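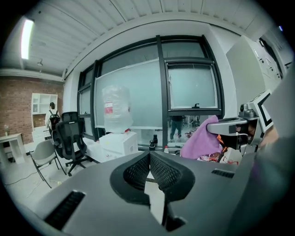
Jendix opens its speaking-skills course to career changers in Bradby

15th March

Jendix, the training and coaching firm based in Bradby, is opening its public speaking course to people who are changing career, coming back to work after a break or looking for a first job. Bookings are open now, and we couldn't be more pleased to get it going!

The course is called Say It Plainly. Until now it has only been taught inside companies, mostly to team leaders who had been asked to give talks and would much rather have hidden in the stationery cupboard. Plenty of them told us that a partner or a grown-up son or daughter could do with the same help before an interview, and we kept having to say that we had nothing to offer them. Now we do.

Say It Plainly runs for 10 weeks, one evening a week, at the Figueroa Rooms on Zaller Street. Groups are kept to 11 people so that everyone gets up to speak at every session, even if it is only for a minute or two at first. The fee is £445, which covers all the sessions, a workbook and a one-to-one call with a coach at the halfway point. It can be paid in monthly parts.

The course was written by Gobnait Geraghty, who has coached speakers for most of her working life and still gets nervous before every talk she gives.

"I used to think the nerves would go away, and then I stopped waiting for them to," said Gobnait. "What I love is the week when someone who has been reading off a card puts it down and just talks to us. It's usually week four or five. You can feel the whole room lean in!"

Early sessions deal with breathing, pace and how to start. After that the group moves on to telling a story from your own working life, answering a question you weren't ready for, and talking about a gap in your CV without saying sorry for it. Each person gives a longer talk in the last two weeks, on any subject they like. Past talks at company courses have covered bees, night shifts, pension forms and a very long train journey through Spain.

Elvia Ibarra took the course through her employer and has since moved into a new job as a training officer. She will be coming back to help with the first public group.

"I'd turned down two promotions because they meant standing up at meetings," said Elvia. "Gobnait never told me to be more confident, thank goodness. She told me to slow down and look at one person at a time, and then we practised it until I was sick of it. I'm so looking forward to being on the other side of the room."

A free taster evening will be held at the Figueroa Rooms before the first course begins. Anyone can come along, and there is no need to speak unless you want to. The main hall has 101 seats, step-free access and a hearing loop. Please tell us when you book if you need anything else.

A second course is planned to finish in December. Dates for both are on the Jendix website, where places can also be booked.

Notes for editors

Gobnait Geraghty and Elvia Ibarra are both happy to be interviewed. Requests should go to the Jendix press desk in Bradby.

Reporters are welcome at the taster evening. Please let the press desk know beforehand if you would like to record any part of it.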